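La chambre du fond, le jour des draps

Publié le 23 octobre 2018
371 partages · 8 commentaires

Vous avez été nombreux à me demander des nouvelles de la maison, et je m'aperçois que je vous ai montré la cuisine sous toutes ses coutures, l'escalier, même le local à vélos (il fallait le faire !), mais jamais la chambre du fond, celle que je préfère et que je garde toujours pour la fin, comme le dernier chocolat de la boîte. Voici donc une petite galerie, pas bien longue, consacrée au lit, au linge blanc et à cette heure de la matinée où l'on ouvre grand, où l'on secoue tout, et où la pièce redevient neuve sans qu'on ait acheté quoi que ce soit.

Pour ceux qui arrivent en route : la maison s'appelle Sarkinmont, du nom du lieu-dit, et la date de 1886 est gravée au-dessus de la porte d'entrée, un peu de travers. Nous y sommes depuis un mois de janvier glacial dont je vous ai déjà rebattu les oreilles. La chambre du fond donnait à l'époque sur un papier peint marron à grosses fleurs, collé en trois couches, et je crois bien que j'ai passé plus de temps à le décoller qu'à choisir tout le reste. Depuis, j'y ai voulu du clair, du doux, des matières qu'on a envie de toucher en passant, et surtout un sol pâle qui garde la lumière même quand le ciel fait sa mauvaise tête. 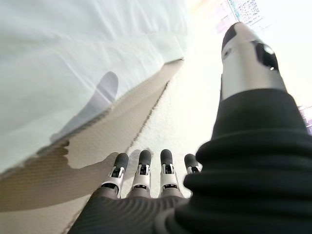
Au ras du sol, tout en clair : la teinte sur laquelle j'ai le plus hésité.

Le sol, parlons-en deux minutes, parce que c'est la question qui revient le plus souvent dans les messages. Nous avions commencé avec un échantillon de chez Darnico, très beau, très gris, que j'ai laissé traîner tout un hiver contre la plinthe et que j'ai fini par trouver triste comme un jour sans pain. J'en ai essayé un autre, plus chaud, puis encore un autre, et je les déplaçais le matin, le soir, sous la fenêtre, derrière la porte... Toute la maison se moquait de moi. Mais un sol, on vit dessus pendant des années, et je ne regrette pas une seule de ces hésitations.

Venons-en au linge. J'ai été élevée dans une famille où l'on ne plaisantait pas avec les draps : on les étendait dehors, on les pliait à deux, en reculant et en avançant comme pour une danse de village, et gare à celui qui lâchait son coin ! J'en ai gardé le goût du blanc tout simple. J'ai bien eu ma période de couleurs, avec une parure moutarde dont je préfère ne plus parler, et je suis revenue au blanc comme on revient à la baguette. Il se lave chaud, il va avec tout, et quand une taie rend l'âme on peut la remplacer sans courir après une nuance qui n'existe plus au catalogue.

Mon moment préféré, c'est celui où l'on lève le drap à bout de bras, bien haut, avant de le laisser redescendre. On ne voit plus rien de la pièce, il n'y a que le tissu et le jour qui passe au travers, et les ombres qui s'y promènent.
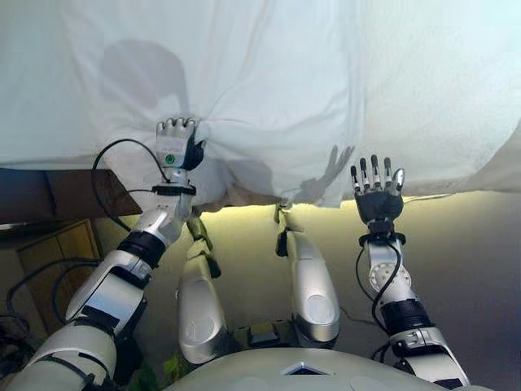
Enfant, je me glissais dessous en espérant que l'on ferait semblant de ne pas me voir, et je restais là, à plat ventre sur le matelas, à attendre que la toile me retombe sur le dos. C'était frais, ça sentait la lessive et un peu l'herbe. Ma grand-mère recommençait deux ou trois fois en soupirant très fort, et je suis persuadée aujourd'hui qu'elle s'amusait autant que moi. Je vous conseille d'ailleurs de prendre un drap un peu plus grand que nécessaire : ça se borde mieux, et ça gonfle tellement mieux !

Pour le lit lui-même, j'avais juré qu'on ne m'y prendrait pas, à la tête de lit capitonnée. Je trouvais cela bon pour les hôtels. Et puis j'ai eu mal au dos, j'ai lu tout un roman appuyée contre un mur du XIXe siècle, et mes principes ont fondu en une soirée. Nous avons cherché du côté de chez Clisix, puis chez Mendes, où l'on nous a laissés nous asseoir, nous allonger, changer d'avis et revenir. Le bleu-gris l'a emporté sur un vert sauge que je continue à regretter certains jours de pluie, mais il est si reposant avec le blanc que je n'en veux à personne.

La couette, je la plie volontiers sur un côté pendant que le lit prend l'air, une habitude que je recommande à tous ceux qui se jettent sur leur couvre-lit à peine levés. Et je termine par les coussins, avec un faible avoué pour les franges, que le chat de la maison partage malheureusement. 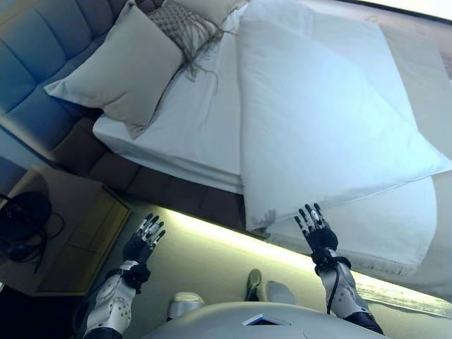 Le blanc, le bleu-gris et le coussin en maille à longues franges, mon préféré de toute la chambre.

La prochaine fois, je vous emmène dans la petite lingerie sous l'escalier, si j'arrive à y remettre un semblant d'ordre d'ici là. En attendant, racontez-moi en commentaire comment vous faites votre lit : bordé serré ou libre aux pieds ? Chez nous, le débat n'est toujours pas tranché.

2140 vues · 8 commentaires · Partager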